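Imani Mwakalinga
Mittwoch

1/12
Guten Morgen zusammen! Ich habe schon im Januar versprochen, einmal in Ruhe aufzuschreiben, was wir bei Bavine mit den beidhändigen Aufnahmen machen, und dann kam wie immer alles andere dazwischen. Jetzt habe ich Kaffee und eine freie Stunde, also los, es wird ein bisschen länger.

2/12
Ausgangspunkt: Wir wollen einem zweiarmigen Roboter beibringen, Dinge auf einem Tisch umzustellen, und zwar mit beiden Armen zugleich. Gelernt wird aus Aufnahmen, in denen Menschen das mit ihren eigenen Händen tun, gefilmt aus Kopfhöhe. So weit, so bekannt, das machen viele Gruppen (und manche davon sehr viel schöner als wir).

3/12
Was uns lange geärgert hat, war das Zerschneiden. Üblicherweise teilt man so eine Sequenz in Abschnitte: hingreifen, anheben, bewegen, abstellen. Bei einer Hand geht das wunderbar. Bei zwei Händen ist die linke aber vielleicht schon beim Abstellen, während die rechte noch hingreift, und was schreibt man dann bitte als Etikett drüber?

4/12
Unsere erste Fassung hatte dafür die Klasse "gemischt". Ich war damals sogar ein wenig stolz darauf. Ona Jõgi hat sich das angesehen und sehr freundlich gefragt, was der Roboter denn tun solle, wenn er "gemischt" vorhersagt. Danach haben wir von vorn angefangen.

5/12
Die neue Fassung ist eigentlich ganz schlicht: zwei Spuren, eine pro Hand, jede mit eigenen Schnittpunkten. Dazu kommt eine dritte, dünne Spur, in der nur steht, ob die Hände gerade aufeinander warten. Diese Wartespur war Onas Idee, und ohne sie hätten wir am Ende nicht viel zu erzählen gehabt.

6/12
Am kniffligsten sind die Stellen, an denen beide Hände Kontakt haben, jede mit ihrem eigenen Behälter, und alles dicht beieinander steht. Im Einzelbild lässt sich nicht entscheiden, ob da gerade zugegriffen oder losgelassen wird – dafür braucht man die Bilder davor und danach.

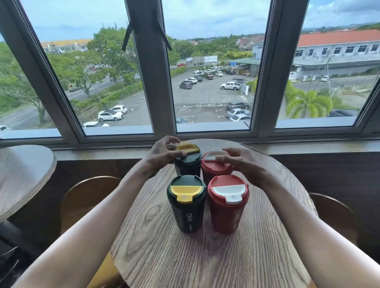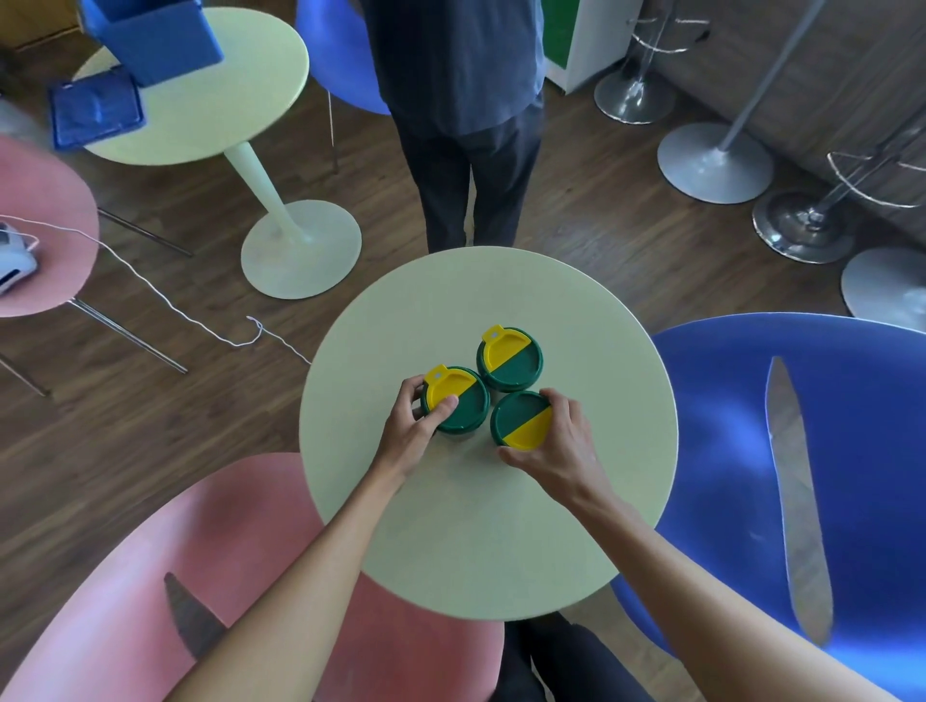

7/12
Beim Annotieren gilt deshalb die Regel, dass niemand ein Etikett aus einem Standbild vergibt. Man spult immer ein Stück zurück und ein Stück vor, erst für die linke Hand bis zum Ende durch, dann das Ganze noch einmal für die rechte. Das dauert, ich weiß! Wir waren zu fünft und haben viel Tee getrunken.

8/12
Zu den Zahlen, nach denen Jeanine Bakker neulich gefragt hat: 2.519 Sequenzen insgesamt, davon haben wir 629 zurückgelegt und im Training nie angefasst. Getrennt wurde nach Person, also taucht niemand aus dem Training im Test auf. In der alten Fassung hatten wir das noch nicht sauber gemacht, und der Vergleich lief deshalb komplett neu.

9/12
Ergebnis, vorsichtig formuliert: Mit getrennten Spuren trifft das Modell die Schnittpunkte deutlich besser, vor allem beim Loslassen. Beim Hingreifen ist der Unterschied klein, da reichte offenbar auch die alte Methode. Und die Wartespur hilft fast nur dort, wo die Behälter eng zusammenstehen, bei weitem Abstand kann man sie sich sparen.

10/12
Was noch nicht gut läuft: Finger, die nur aufliegen. Für das Modell sieht eine ruhende Hand auf einem Deckel oft genauso aus wie eine, die fest hält, und dann setzt es den Schnitt zu früh. Henrique Coelho probiert gerade aus, ob sich das über die Bewegung des Handgelenks abfangen lässt. Nach über 16 Läufen ist er immerhin noch guter Laune.

11/12
Auf dem echten Roboter haben wir das bisher nur in kleinem Umfang getestet, dazu möchte ich heute keine Werte nennen. Mein Eindruck nach ein paar Nachmittagen daneben: Die Arme kommen sich seltener in die Quere, zögern dafür aber manchmal so lange, dass man ihnen gut zureden möchte.

12/12
Die Annotationsanleitung räume ich gerade auf und stelle sie dann hier ein, mitsamt den strittigen Fällen, über die wir uns am längsten die Köpfe heißgeredet haben. Wer selbst beidhändige Daten beschriftet und es ganz anders macht: Schreibt mir bitte, gern auch ausführlich. Danke an Benvinda Carrilho fürs geduldige Gegenlesen der ersten Anleitung!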